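Good Practice for Automated Desktop Teardown - Gallery

Nerwood takes in retired desktop computers and separates them into parts that can be used again and parts that go to material recovery. Some of the work at the open case is done by robot arm and some by hand. The written rules for that work are known in the building as the Clakholm rules, after the bench where they were first tried. They were put together by Yanti Pillai and run to five pages, two of which deal only with drive bays.

The pictures on this page show work at the drive bay. The notes behind them are taken from the current version of the rules, shortened in places.
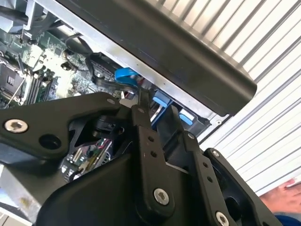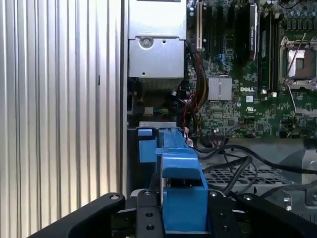
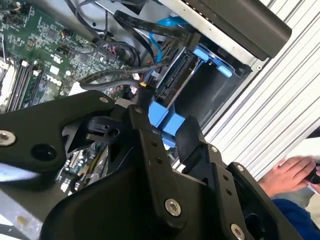
Drive bay work, open desktop case. Blue plastic parts and green motherboard visible in all three views.

Before the case reaches the arm

The power cord comes off at intake, not at the bench. Intake staff hold the power button down for a slow count of five after the cord is out, then put the green tag on the case. A case without a green tag goes back to intake. The bench does not tag cases, even when it is plain that the cord is off.

Side panels come off by hand. Loose screws go in the tray and not back into the case, where they end up under the board and short something out later in testing.

Data drives are logged before anyone touches the bay. The log entry needs the case number and the bay position. If the label on the drive can be read without moving it, the serial number is entered then. If it can't be read, the line is left open and filled in when the drive is out. Please do not guess at a character. An open line is easy to find and a wrong one is not.

Working in the bay

Use the release the maker put there. Most desktop cases built for offices have colored latches or tabs, and those are the points meant for fingers. The gripper goes to the same points. It does not pull on a drive by its connector, and it does not use a cable as a handle.

Approach speed drops to the slow setting once the gripper passes the top edge of the case. It stays there until the gripper is back outside. Operators sometimes ask for the faster setting on models they have done many times. The answer is still no, as cable routing differs from one case to the next even when the model number is the same.

Cables that cross the path are moved by hand before the arm starts in. Flat cables are folded back and held with a soft tie. Round ones can be tucked. If a cable springs back during a move, stop and tie it - do not reach in and hold it out of the way.

The force limit for plastic latches is set in the recipe and is not changed at the bench. If a latch does not let go at the limit, the arm backs off and tries once more from the same angle. After the second try the case is marked for hand work. Old plastic gets brittle, and a third try tends to leave a broken tab in the bottom of the case and a drive that has to be pried out.

Keep the gripper off the processor socket. On boards where the processor has already been pulled, the contacts are exposed and a light touch is enough to ruin them. The recipe has a keep-out zone over the socket area, but the zone is drawn for the board in its usual place. Check it against the case on the bench before the first move.

Hands and people

One person is in charge of the arm at any time, and that person has the stop button within reach. Handing over is done out loud, by name.

Hands may be on the bench beside the case during slow moves. Hands may not be inside the case while the arm is powered, with one exception: guided work, where the operator is moving the gripper directly and is the only person at the bench. For anything else the arm is paused first, and the lamp has to show yellow before a hand goes in.

Sleeves are worn fastened at the wrist or pushed up above the elbow. No lanyards and no rings. Gloves are optional at the bench and required at the sorting bins.

Gripper care

Finger screws are checked at the start of each shift with the hand driver, never with the power driver. If a screw turns at all, it gets logged and the facing one on the other finger is checked too. Look over the finger tips for nicks. A nicked tip will mark plastic and can catch on a wire.

Wrist camera lenses are wiped with the dry cloth in the drawer. Spray cleaner is kept away from the arm.

What gets written down

Stops of any kind go in the bench log with a time and a short reason. "Cable" is a good enough reason. So is "not sure." We would like more entries that say "not sure," and no one is asked to explain one.

Between January and the last revision the log took in 2122 cases, with 109 marked for hand work. Almost all of those were latches that did not release at the limit. The revision moved the cable check ahead of the keep-out check as a result of comments from the evening shift, and it dropped the rule about turning the case around halfway through, which was left over from the old bench.

Other sites

The Tarigan site uses the same rules with its own section on small form factor cases. Nirkano has a draft for laptops, and that one is not ready to be used. Battery handling is the part still open, and until it is settled laptops stay with the hand crew at both sites.

Printed copies are on the hook by the bench door. If the copy on the hook does not say January on the cover, it is the old one - take it down and ask Yanti Pillai for a new one.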